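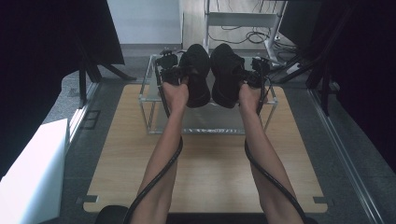 **How long does an open bottle of red last?**
Three days with the cork back in, five if it lives in the fridge.

(Wait for the groans. Someone always claims theirs never lasts the evening. Let them have it.)

- Air is the problem. A little does a young red good, a lot makes salad dressing.
- Fridge, even for reds. Take it out 2 hours before dinner - less if the kitchen is small and the oven is on.
- Half-full bottle? Pour it into a clean half-bottle, right to the top. Cheapest gadget in the talk.
- Pumps: I've owned the Uneo and the Prokar. The Prokar makes a nicer noise.

SLIDE: my cellar log. 192 bottles opened, 123 finished the same night. Pause here, look dignified.

- Sparkling: proper stopper, one day, maybe two. The spoon in the neck does nothing. Expect an argument from the back row.
- Fortified: weeks for a ruby port, longer for Madeira.

Pour the Madeo now, both glasses. Left was opened at noon yesterday, right at 6 p.m. tonight. Ask for hands before saying which is which.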